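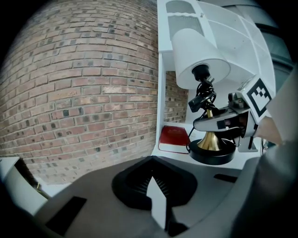

Stiston hand-held gripper, monthly check, August. I do this one at the bench before the morning session and it takes me 40 minutes if the screws behave. First item is always the finger pads, and I run a thumbnail along the edge of each one to feel for lifting. Then I close the fingers on something thin and slippery, and the brass-colored stem of the table lamp is great for that - a worn pad slides on it right away. Keep the cord clear while you do it, it loves to hang in loops by the stem!

1. Finger pads, both sides: OK. Left one is getting shiny, so I've put it down for a swap next month.

2. Finger travel, open to closed: OK. Smooth all the way, no grit.

3. Marker blocks tight on the body: needed work. One moved when I pushed it with a finger, so I snugged up the screws and tried again. Fine now.

4. Marker faces clean and flat: OK after a wipe. Dry cloth only please, the spray from the Lurkeo kit leaves a haze. 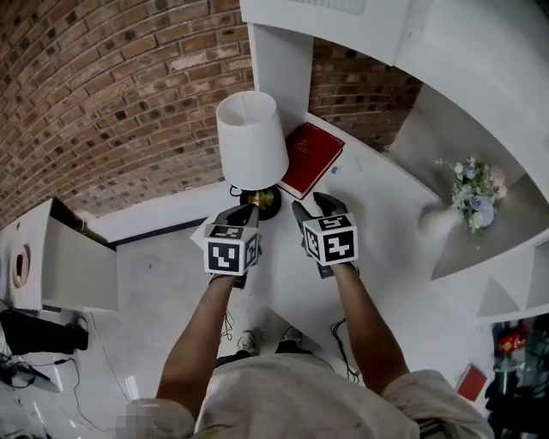 5. Both units side by side, open and close 80 times each: OK. I do these standing up with my arms out, the way we really work, and my wrists let me know about it by the end.

6. Cables and strain relief: OK, but the right one is a bit stiff where it leaves the body. Suleiman Ezeani has a spare from Vekumance in his drawer, ask him first.

7. Cycle counter: 2,180 on the older unit. Pads are due at the next check whatever they look like.

8. Return spring: not done. I couldn't find the small Stasiv driver (if you've got it, bring it back!) and I'm not forcing those heads with anything else. Left open on the sheet, I'll try again after lunch.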